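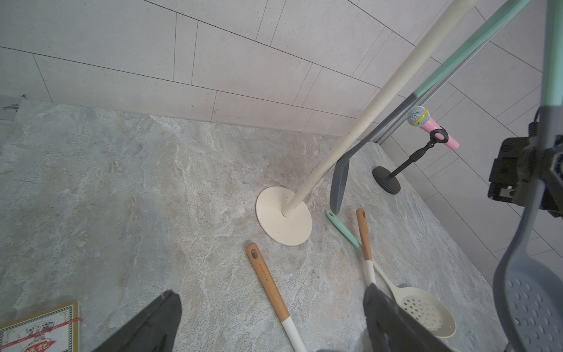
Denance, 12th October — Rurkow has revised its Adska line of kitchen utensils and the hanging stand sold with it. The changes cover the stand base, the hanging holes in the handles and the way the pieces are sorted into sets. Shipments to stores begin in March. The current version stays on sale until stock runs out.

The stand keeps its basic layout: a round flat base, one tall pole and a hub at the top with curved arms. The main change is in the base. On the earlier version the pole was pushed into a plain socket and held by friction. On the revised version it is held by a screw from below, tightened with a coin or a flat screwdriver. The pole can still be taken off for washing or packing. Rurkow says the earlier joint could work loose if the stand was often lifted by its hub.

The weight of the base has gone up by 200 grams. The company made the change after tests in which all the arms on one side were loaded and the other side was left bare. With the old base, the stand tipped when a heavy ladle was pulled outward and down. With the new one it stayed upright under the same pull. The test was run 44 times on stone, tile and wood surfaces, with the stand turned a little between runs so that the load fell in a different direction each time.

Hub and arms are unchanged in shape. Owners of the earlier stand can order the new base and pole as a spare part, reusing their present hub. The reverse does not work, as the old pole has no thread at the lower end.

The holes at the ends of the handles have been made slightly wider on all pieces. Several stores had reported that wooden handles were harder to hook than the others, mainly after long use, when the wood around the hole had swelled. The new hole is the same size on every handle, whatever it is made of, and its inner edge is rounded. Rurkow tested the fit over 1,000 hangings per piece and found no cracks in the wood. Oiling the wooden handles, including the inside of the hole, is still recommended. 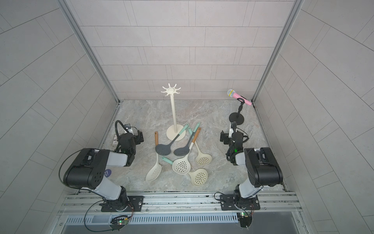 Sets will now be put together by use, where they used to be put together by color. The first is a draining set made up only of slotted pieces, for lifting food out of water or oil. Others will cover turning and serving. Colors may be mixed within a set, so that dark gray skimmers with mint-green handle tips can sit beside cream ones, and a wooden handle may appear on a cream spoon with a long oval head. Six slotted pieces match the six arms of the stand, which leaves no arm free for a turner or ladle. Buyers who want both kinds on one stand will need to pick single pieces.

Most of the skimmers have a round head with rows of small holes. The oval spoon is meant for narrower pans, where a round head does not reach the side. Head sizes have not changed, and pieces from the earlier line can be hung on the new stand without an adapter.

Storage advice in the leaflet has also been rewritten. Rurkow now tells buyers to hang the heaviest piece first and the next heaviest on the opposite arm. Flat heads should face outward so that they do not knock against the pole. The stand should be kept far enough from the wall for the arms to turn past it when loaded. In a corner, both walls have to be allowed for, and the leaflet gives a simple way to check: hang the widest piece, turn the hub once by hand and move the base forward if anything touches.

Wooden handles should be dry before they are hung. The other handles can go up wet, though water will then collect on the base, which has no drip rim. A rim was tried during development and dropped. It held water against the lower end of the pole, and wiping behind it took longer than wiping the counter.

Tillman, which carries the line in its stores, will take the draining set first and add the others later in the spring. It plans to show the stands assembled and loaded, with a second stand left bare beside them so that the hub can be turned. The store chain will also sell single pieces from open bins. Almost 100 of the older stands remain in its warehouse and will be sold without utensils.

Rurkow has not announced prices. The spare base and pole will be sold as one part, with the screw included, through the same stores and by mail from the company's Denance site. Replacement arms will not be offered separately — the hub is supplied complete, as before.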